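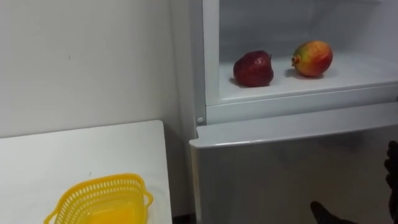

Berenice Nava told us in August that the girls' side at Dhanial would fold before Christmas unless evening training moved somewhere with lights, and her view has shaped most of what we did with the second half of the grant.

Progress report to the Vernik Sport Fund
Dhanial Junior Football
Sep 9, 2024

Training
Both girls' squads now train under lights at the Homiton ground. The first booking fell through when the pitch was relaid, and we lost two weeks. Training has run as planned from then on. Turnout at the younger group has been good. The older group is still short of defenders and we have borrowed players from the year below for friendlies, with their parents' agreement.

Coaching
Sadia Mirani and Parveen Gondal have finished the first coaching badge. Parveen would like to go on to the next one, which was not in the original plan. We would pay for it out of the money set aside for a goalkeeping coach, a post we have not been able to fill. Please let us know if you are content with this change.

Matches
We played 9 friendlies over the summer. The heaviest defeat was away to Todenis, 5-0, with several first-choice players on holiday. The return game was a draw. League fixtures have been issued and the opening match is at home.

Spending
The pitch hire is paid up to the winter break. New goal nets and bibs came to nearly £300, a little over budget as the old net clips did not fit the posts. Travel is under budget. Shagufta Bhutto will send the receipts separately.

Problems
Changing rooms at Homiton are locked by the time our older group finishes, so players go home in their kit. We have asked for a later closing time and are waiting for an answer. We are also without a qualified first aider on match days when Naheed Paracha is away, and a second person needs to be booked on the course.

Next period
League matches, the first aid course, and a decision on whether to enter the county cup. The entry form has to be in before our next report to you.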